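Trail Hosts and Trek Leaders Wanted for the Summer Walking Season

Kerslake Walks is a small walking-holiday company, and we're looking for trail hosts and trek leaders to join us from June through the first week of October. If you love mountains, like people at breakfast as well as at the top of a pass, and can read a map when the phone has given up, we'd really like to hear from you!

Our main route is the Trillby Traverse, a village-to-village walk that takes 7 days and crosses 4 passes. Guests sleep in family guesthouses and farm lodges, and their big bags travel ahead of them by van. Most of the people who book with us are walking for several days in a row for the first time. They've done day hikes at home, they've bought the boots, and they're a little nervous. By the third evening they're usually arguing happily about who saw the marmot first. It's a lovely thing to be part of.

We also run a shorter lake circuit for families and a late-season ridge week for stronger walkers. You may be asked to work on any of the three, though we try hard to match people with the routes they like best. 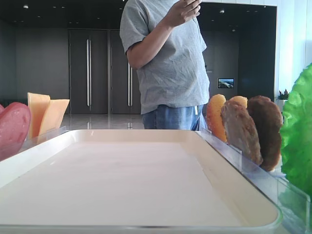

Photo: Ehsan Hashmi

What trek leaders do

You'll lead a group from the first evening's meeting to the farewell dinner. That means setting the pace, checking the weather, making the call on the high or low path, and keeping an eye on blisters, water bottles and moods. You'll work with a second host on every departure, so you are never the only staff member on the hill.

Evenings are part of the job. You'll go over the next day's route with the group before dinner, phone ahead to the next guesthouse, and send a short note to the office. After that your time is your own, although plenty of our leaders end up playing cards with the guests until the lights go off.

What trail hosts do

Hosts split their time between walking and everything that makes the walking possible. On some days you'll be at the back of the group with the slowest walkers (often the best company, and the ones who notice the orchids). On others you'll drive the luggage van, buy lunch supplies in the market, and meet everyone at the halfway point. You'll need to be cheerful about early starts — the van leaves at 6:30 whether or not the coffee is ready.

Lunch is a bigger deal than you'd think. Guests choose their own fillings the evening before, and the host keeps the list, including allergies and the people who have gone off cheese since yesterday. Please be the sort of person who reads a list twice.

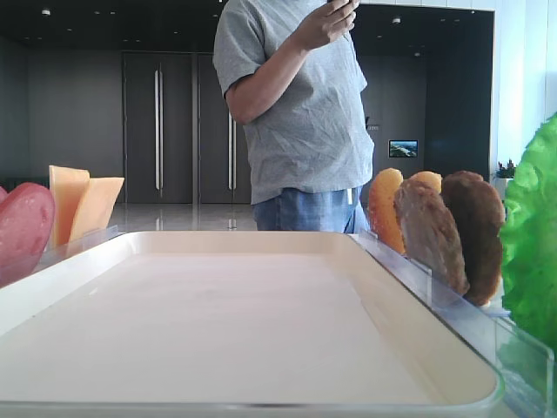
Who we're looking for

For both roles:
- You are 21 or older by the start of the season
- You can walk 23 kilometers in a day with a loaded pack and still hold a conversation at the end
- You speak good English; Spanish, Italian or Arabic would be a big help
- You hold a current first aid certificate, or will have one before June
- You are patient with beginners

For trek leaders, we also need a recognized mountain or hiking leader qualification and at least two seasons of leading groups overnight. For trail hosts, we need a clean driving license and the nerve to reverse a van down a narrow village street. No guiding experience is required for the host role, and several of our current leaders started there.

Local people are very welcome to apply. If you grew up in one of the villages on the route and know which family makes the good plum jam, you already know things we can't teach.

What we offer

- A monthly wage, paid through the whole season, including training
- A room in the staff house at Kerslake between trips, with a kitchen and a washing machine
- All meals and lodging while you're on a trip
- Two full days off after each long departure
- A waterproof jacket and a pack, yours to keep at the end of the season
- Help with travel costs to and from the base

Training takes place in May. Imad Abu Hammour runs the mountain days, with river crossings, rope handling for short steep steps, and a night out under a tarp that people talk about for years. Ilaria De Luca teaches the guesthouse side: bookings, bills, menus, and how to break it to a group that the hot water is shared. Everyone walks the full Traverse once before leading any part of it. 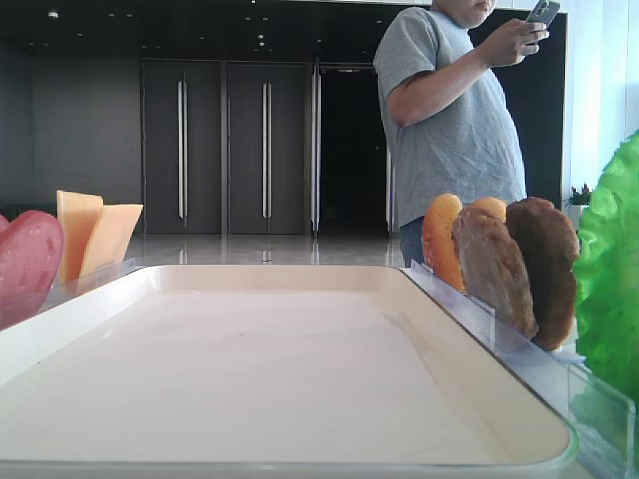 Sanne Boersma

I came to Kerslake as a host for one summer and I now look after hiring, so I may be biased, but it's a good place to work. The team is small and people come back. You'll get tired, you'll get rained on, and you'll have a few mornings when the cloud drops away below the Zenura pass and the whole group goes quiet. I still go up whenever the office lets me out.

How to apply

Send us a letter of no more than one page and a list of your walking and work experience. In the letter, please tell us which role you want, which months you're free, and about a day outdoors that didn't go to plan. We enjoy reading those, and we learn more from them than from a list of summits.

Couples and friends can apply together, but please send separate letters. We can't promise to put you on the same departures.

Applications are open until the end of February. We'll hold short video calls in March and invite a smaller group to a walking weekend in April, with beds and meals covered. Crisóforo Bañuelos, who leads the ridge week, will be there to answer questions about the terrain and the kit. If you'd like to talk before you apply, the office line is open every Wednesday from 4 p.m. and you're welcome to call with anything at all, large or small.

Related

Walking the Trillby Traverse: day by day
Packing for a week of guesthouses
Family departures on the lake circuit
When does the snow clear from the high passes?
A host's summer: notes from the luggage van
Getting to Kerslake by train and bus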